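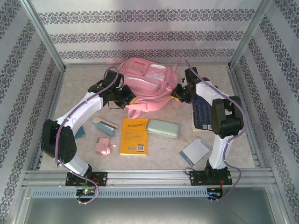

Pink backpack with a yellow book, a stapler and a pencil sharpener.

Packer of School Bags (seasonal, two positions)
Flellent School Supply, Parkthorpe warehouse

Flellent is looking for two persons to pack school bags in our warehouse in Parkthorpe. The work begins in February and continues until the order is finished, which we expect will be at the end of May. It is paid work, during the day, and you do not need experience in a warehouse. You need careful hands and you need to like when things are in their right place.

What we do

We are a small company which sells school supplies as complete sets. A school or a town sends us a list, and we send back bags which are ready for the first day of class. The child opens the bag and everything is inside: the books, the pencils, the sharpener, the small things which parents usually have to look for in three different shops. Our main office is in Grurnberg. The warehouse in Parkthorpe is where the bags are packed and from where they go out to the schools.

This season we have one large order, which we call the Yatsenko order after the school network that placed it. It is 1590 bags. The bags are not all the same. Each grade has its own list, and some of the schools teach in more than one language, so the books are also different from bag to bag. For this reason we do not pack on a line where every person puts in one item. One packer takes one bag and fills it from the beginning to the end, and puts their initials on the paper which goes with it.

The work

You start each morning at 8:15 at the shelves. You receive a stack of packing sheets, one sheet for each bag. You collect the things on the sheet, bring them to your table and lay them out so that you see all of them at the same time. Then you check them against the sheet, and after this you pack.

Checking is the bigger part of the job. Please take this seriously when you think about if you would like this work. A packer who is fast but does not look at the titles of the books will make a child receive the wrong book, and we will hear about it from the teacher. Some of the titles are in Chinese and you are not required to read them. Each title has a barcode on the cover and a number on our sheet, and you compare the last digits. When the last digits do not agree, you put the book in the gray tray and take another one.

The small items have to be tested before they go in. Staplers are opened and looked at, and they must close again completely. With sharpeners which have a crank, you turn the crank one full turn. It should go around without stopping. Scissors, if they are on the list, go in with the cover on the blades. Pens are not tested, because they come sealed.

Then the bag itself. You open every zipper and close it again, the front pockets also. You pull each strap one time. A bag with a zipper that catches is put away and reported on the board next to the door, with the color and the size. We have had many bad zippers in the past season and the supplier has changed since then, but we continue to check.

How we pack a bag

We write this here so you can see the level of detail which we ask for. You will be trained on it in your first week, so you do not have to learn it now.

The bag lies flat on the table with the front pockets up while you check it. After this you stand it up to fill.
Large books go against the back, the side which touches the child. Spines down.
Thin books and notebooks are next, in front of the large ones.
The pencil case goes on top of the books and is never pushed down between them.
Staplers and sharpeners go in the front pocket, and heavy things go at the bottom of the pocket.
Nothing with a metal edge goes next to a book cover if there is no card between them.
The straps are laid back behind the bag before it goes in the carton, otherwise they get caught in the tape.
The packing sheet, with your initials, goes in last and on top.

Other tasks

On most days you will also spend some time with putting the shelves in order. New stock comes in the afternoon, usually after 2:00, and the cartons must be opened, counted against the delivery note and put away by type. We have 4000 books for this order alone, and they do not all arrive together. It happens that a title is missing for two weeks. Then the bags which need this title wait on the long shelf with an orange card in the strap, and when the title comes we finish these bags first, before we start any new ones.

You will also keep your own table clean. At the end of the shift the table has no stock left on it, open boxes are closed, and the tape and knife are back in the drawer. Please do not leave a half filled bag for the next day. If you see at 3:30 that you will not finish another bag, it is better to fold cartons until the end.

Who we look for

You are exact. If a list says blue cover and you have green cover in your hand, it disturbs you.
You can stand for a large part of the day. There are high stools at the tables and you can use them for the checking, but the shelves are walking work.
You can lift a closed carton with other person's help. We do not ask anyone to lift a full carton alone.
You can read English well enough for the packing sheets and the safety notes. The sheets are short. Many of us in the company speak English as a second or third language and we are patient with each other.
You can come on all the working days of the season. Because there are only two packers, one missing day is felt strongly. If you already know that you have an exam or a trip in April, please tell us in the application, and we will see what is possible.

It is helpful, but we do not require it, if you have worked in a library, a stationery store, a post room or a school office. Parents who have packed school bags at home for many years are also welcome to apply and to mention this. We mean it seriously.

Hours and pay

The shift is from 8:15 in the morning to 4:15 in the afternoon, with a lunch break of 45 minutes and two short breaks. The lunch break is paid.
The pay is $121 for each shift. It is the same amount on days with many bags and days with few bags. We do not pay by the piece, and we do not want that you hurry.
Pay is sent to your bank account every second week.
There is a kitchen with a refrigerator and a microwave. Coffee and tea are free. Food and drinks stay in the kitchen, please, also water bottles, because paper goods do not forgive water.
Parking is free behind the building. The bus stops at the corner and from there it is a walk of five minutes.
If you finish the season with us you may choose one complete set from the stock, bag included, for your own child or for someone else's.

The place

The packing room is on the ground floor and it has heating. It is not loud. We play the radio with low volume, and the person who comes first in the morning chooses the station. You will get a table with a light sheet on it, so that small items are easy to see and do not roll so much. Clothes are your own. We ask for closed shoes and no long sleeves which hang down, and rings with stones should stay at home, as they scratch the book covers.

The first week

In the first two days you do not pack for the customer. You pack practice bags, which are afterwards opened and looked through together with you, and then you pack them again. It can feel slow. After this you pack real bags and each one is checked by a second person until the end of the week. Later we only open one bag from each carton. When we find a mistake we show it to you on the same day, and it is not held against you. What we do not like is a sheet with initials on it where the checking was not done.

The first week is paid the same as all the others.

How to apply

Please send us one page, not more. Write who you are, when you can start, and which days in the season you would be absent, if any. A formal resume is not necessary. Please also answer the following in a few lines: describe how you would pack a bag for a child of seven years who has to walk to school. We read these answers with interest, and there is more than one good way.

Write to the Parkthorpe warehouse by the contact form on the Flellent website and choose "Packing, Parkthorpe" as the subject. If you choose the Grurnberg office by mistake your letter will still come to us, but it takes some days longer. You can also bring the page on paper to the warehouse between 9:00 and 3:00. Ring at the side door, the front door is for the trucks.

We answer every application, also when the answer is no. Persons we would like to meet are invited for one hour, in which we show you the room and you pack one bag with us from a real sheet. The hour is paid and you do not have to prepare anything for it. Please bring your reading glasses if you use them, the numbers under the barcodes are small.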